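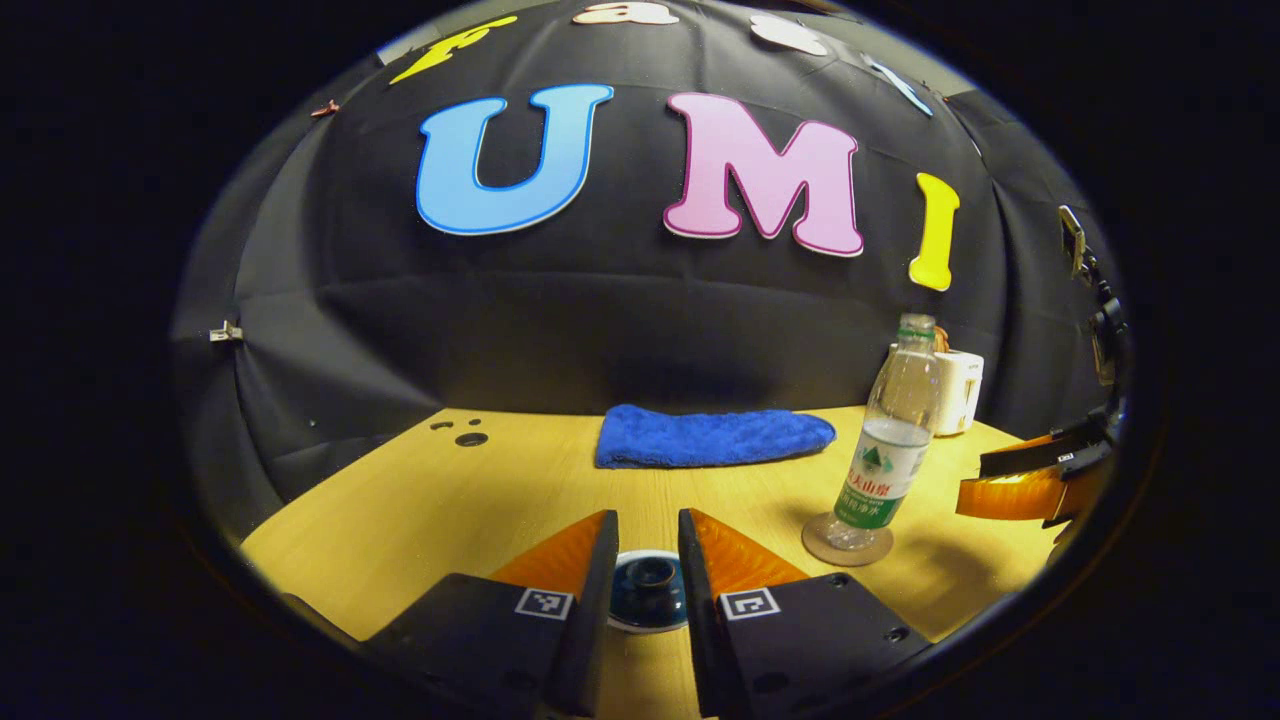 Wrist view, fisheye, with both finger tags visible and a cup between the pads.

Checking gripper width from finger tags before you train on it

By Mahnaz Hassanpour
Filed under: Perception, Tooling

If you record demonstrations with hand-held grippers, you probably have a script that finds the square tag on each finger, works out how far apart they are, and writes a width for every frame. You probably also have a log that says it went fine. I have stopped believing that log. Ours said it went fine for most of June, and the policy trained on that data closed its fingers too early on every cup we gave it.

What follows is the check we now run on every session. It takes most of an afternoon the first time and a few minutes after that. You need your raw video, the lens calibration file, the width output as a CSV, and some way of stepping through video one frame at a time. The commands are for our own tool, Caldeira, but there is nothing special in it and you can do the same in a notebook.

Step 1. Turn off gap filling

Most pipelines interpolate when a tag is lost. That's a reasonable thing to do for training and a terrible thing to do while you're checking, so run the detector raw:

caldeira width session.mp4 --calib lens.json --no-fill --out raw.csv

Missing detections should come out as empty cells. If they come out as zeros, fix that before going any further. A zero looks like a closed gripper, and a learner will happily treat it as one.

Step 2. Count what's missing, then look at where

Our test session had 3579 frames. In 362 of them at least one tag wasn't found. That's a bit over ten percent, and the person who wrote the detector (Arlindo Xavier, who won't mind) called it normal. Maybe it is. The total tells you very little in any case. Plot the gaps along time:

caldeira gaps raw.csv --plot

Short gaps scattered all over are mostly harmless. In ours, 196 of the missing frames sat in one unbroken run, right through a grasp. The filler had drawn a straight line across it. The smooth curve everyone had admired was made up.

Step 3. Check the lens model where the tags live

Look at where the fingers sit in a wrist view like the one at the top of the page. They're down at the bottom, well away from the center, and the lens is bending everything toward the rim. Now look at where your calibration board was when you calibrated. If you're like us, you waved it around the middle and got a lovely reprojection error that says nothing about the region you care about.

Redo it with the board held low and close, including the bottom corners. Then compare the two calibrations on the same frames:

caldeira compare lens_old.json lens_new.json --region bottom

If the widths barely change, good, keep the old one. Ours changed most when the fingers were wide open, and a single scale factor couldn't repair that. Anybody who offers you a single scale factor should be asked to show it working at both ends of travel.

Step 4. Measure something real

Put a spacer of known size between the pads, close on it gently, hold for a few seconds, repeat with two or three other sizes. Use rigid blocks. Soft pads give when you squeeze, and so the distance between the tags and the distance between the pad faces are two separate quantities. Decide which one your controller expects and write it in the config. Gleice Brandão found that our recorder stored the first and our robot driver assumed the second. Both had the column name "width".

Step 5. Make sure the tags belong to this gripper

With two grippers over one table, the other one wanders into view. Its tags can too. If both tools carry the same tag IDs, the detector may pair a finger from one with a finger from the other, and the number that comes out is nonsense but not always obvious nonsense.

Give each tool its own IDs and pass them in:

caldeira width session.mp4 --left-id 0 --right-id 1 --calib lens.json --no-fill --out raw.csv

Add a position limit as well. The fingers are fixed relative to the camera and slide along one line, so a tag that turns up high in the view or out at the side isn't yours.

Step 6. Read the frames yourself

Pick some 400 frames, half of them near a grasp, and draw the detections on top. Step through them. It's dull, and I have heard every argument for a confidence score doing it in your place. Our confidence score was high on the bad pairings.

For each one, ask whether the outlines sit on the tag corners, and whether the width moves the way the fingers do. Note failures by frame number. Herman Lumbantobing keeps his in a text file and I've never needed anything fancier.

Step 7. Put filling back, with a limit

Fill only short gaps. We allow five frames. Anything longer gets the episode dropped or trimmed:

caldeira width session.mp4 --calib lens.json --left-id 0 --right-id 1 --max-fill 5 --drop-long

You will lose data. We lost more than anyone liked.

Known problems

Motion blur during fast moves still costs us detections. A shorter exposure helps, then the room is too dark, then you buy lamps.

The --region flag ignores image rotation in older builds of Caldeira. If your camera is mounted upside down, use --region top and check the overlay.

I haven't tested any of this on fingers that pivot. The position limit in step 5 assumes they slide.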